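2023-09-17
By Thảo Nông

I've been folding knitwear for Trarkell since 2021, so you can guess how I felt when they told us the folding was going to the machines! Well, it's happening, bit by bit, and my days look pretty different now. We work with hand-held grippers, one in each hand, and the garments go on a bed the way they would at home. Sweaters are my specialty (lucky me, in this heat).

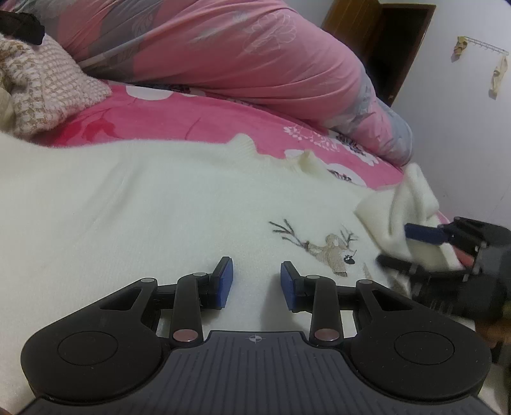 Đoàn would take the old folding table back tomorrow, wrists and all, and told me that going slow enough for a machine to learn from is harder than going fast ever was. I get it, but I like the new pace! There are 7 of us on it now, we do 40 garments a shift, and we get a real break after every 6. The pay stayed the same, and in March we find out who gets trained to check the robots' folds. My name's on the list.

Comments

Grilleo: Same pay for learning a new job? Ask for more!

Clastovo: Do they ever let you do socks?

Contact us | Copyright 2023 | Back to top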